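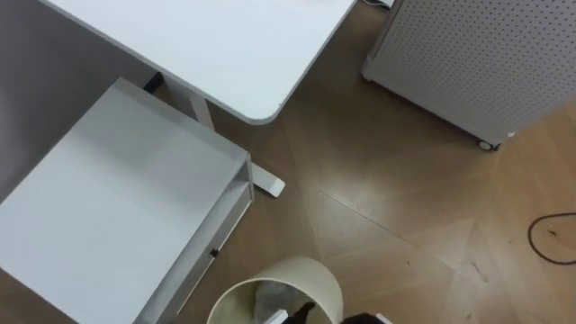
Before you start: rules for bin and floor runs

Quick write-up of how we do tidy-up runs in furnished rooms with the two-arm units at Rillholm. Replaces the old Boltar sheet, don't use that one anymore, half the limits in it were for the single arm. Last edit February 2021.

Covers picking small stuff and dropping it in a wastebasket, next to desks and drawer cabinets. Doesn't cover kitchens. Doesn't cover anything with people seated in the room, separate sheet for that.

What you need

Stop button, charged, tested today. Not yesterday.
Run log (paper or the Cusix form, either is fine)
Spare bin bags, the thin see-through kind
Tape for cables
The floor card for the room you're in

Step 1. Walk the floor

Whole area the base can reach, plus a bit. Look for cables first. A thin black cable in an open loop on the boards, like the one by the right edge of the photo, is the classic one. Wheels ride over a flat cable most of the time, a loop is what catches. Pull it straight along the wall and tape it, or unplug it and take it out of the room. Don't just kick it under something.

Then feet and casters. Desk legs are easy to see from standing height, the long foot along the floor is not, and it can stick out past a cabinet that's parked beside it. Mark the end of the foot on the floor card, not the leg. Casters: lock them if they lock. If they don't, write "rolls" on the card and give that cabinet a wider no-go.

Shiny wood floors. Highlights off ceiling lights can read as objects, or hide real ones. Kill one bank of lights or change the start heading till the floor check comes back clean twice in a row.

Step 2. Set the keep-outs

Base keep-out: 50 cm from any furniture on wheels. Fixed furniture can be less, see the card.
Arm keep-out: the underside of the desk top. There are brackets and whatnot down there and the head camera can't always see them past the edge of the top.
Elbow: check the idle arm too. Everybody checks the arm that's working. Park the other one at the chest before the base moves.

White desk next to a white cabinet is a bad combo for depth. Edges get lost. If the two tops come up as one surface in the map, stop and draw the edge in by hand. Takes a minute.

Step 3. Bin placement

Bin stands on the floor, upright, open top, nothing leaning on it. Close to the furniture is ok as long as the gripper can come in from above without crossing a cabinet front. Drawer knobs stick out and they will catch a sleeve cover.

Bag goes in with the edge folded over the rim if it's long enough. If it's short, push it down flat against the sides. Crumpled folds are fine below the rim. A fold standing up over the rim is not, gripper closes on it and the whole bin comes along for the ride.

Empty the bin at half. Not when it's full. Items piled near the rim get pushed back out on the next drop.

Step 4. The drop

Approach from above, slow speed
Stop over the middle of the opening, not over the rim
Lower untill the item is below rim height
Open, wait 2 seconds, then raise
Look in before the next pick

The wait matters with light stuff, paper bits and foam and such, which like to hang on the finger pads. If the part is still on the pad after the wait, open wider and wait again. No shaking the arm. We had a wrist go out of calibration in August from exactly that.

What doesn't go in: batteries, glass, anything wet, anything you can't name. If you can't tell what it is from the camera, walk over and look. Put it on the tray and ask.

Step 5. When to hit stop

Hit it if:
the bin tips or slides
a cable moves
a drawer moves
somebody walks in
you stopped watching, even for a sec

Then stay out of reach for 5 seconds after the arms go still. They can settle a little after the stop. After that you clear the area by hand, redo Step 1, and log it. Every stop gets logged, including the silly ones. Three lines is plenty: what the arm was doing, what moved, what you changed.

Who does what

2 people per run. One on the controls, one on the floor with the stop. The floor person doesn't hold a phone, doesn't move furniture mid run, and gets to end the run without giving a reason. New folks do floor first.

Softić pads (the gray ones) need wiping down between rooms, plain water, no alcohol, they go sticky. Pads with a nick in the edge come off, even a small one.

After

Arms parked, base off, tape up, bag tied and out. Put the furniture back where the card says it was. Card goes back in the sleeve with your changes penciled in, and if you moved a keep-out put the new one in the Cusix form aswell so the next crew gets it.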